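Informe de avance: programa de recuperación de equipos informáticos
Periodo: hasta finales de septiembre
Preparado por: Siiri Kokkonen, taller de Nemwood
Destinatario: Fundación Strebel

Durante este periodo el taller ha trabajado en el desmontaje de ordenadores de torre retirados de las oficinas de Ornport. Entraron 43 equipos. El trabajo se ha centrado en separar discos duros, memorias y fuentes de alimentación. 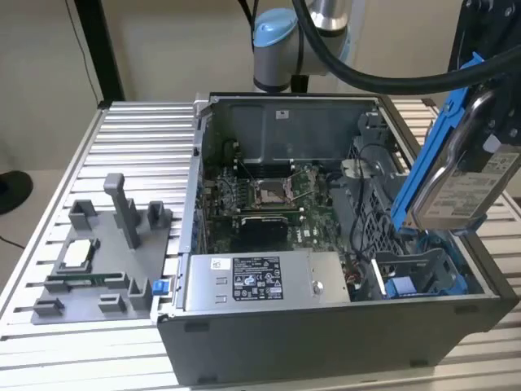
Disco duro de 3,5 pulgadas en su soporte de plástico azul, junto a la torre abierta.
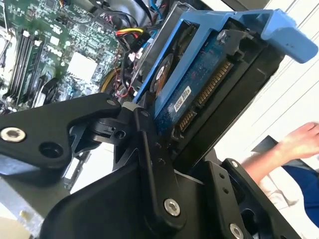
Los discos se registran con su número de serie antes de pasar al borrado. De los procesados hasta ahora, 11 no superaron la comprobación de superficie y se enviarán a destrucción. El certificado correspondiente se adjuntará al informe final. Los soportes se guardan aparte, ya que el modelo se repite en casi todo el lote y sirven para los equipos que vuelven a montarse.

Las memorias se clasifican por capacidad. Las fuentes se prueban con carga durante tres horas; siete quedan pendientes por falta de un cable adaptador, pedido ya a Brakano.

El gasto se mantiene dentro de lo aprobado. La partida de embalaje se ha consumido antes de lo previsto y solicitamos traspasar a ella el remanente de transporte, sin cambio en el importe total.

Para el próximo periodo está previsto terminar el borrado, montar los primeros equipos completos y acordar con Ornport la recogida del segundo lote. Queda por confirmar quién asume el traslado de las placas base que no se van a reutilizar. Agradeceríamos recibir respuesta sobre el traspaso antes de cerrar el próximo pedido de cajas.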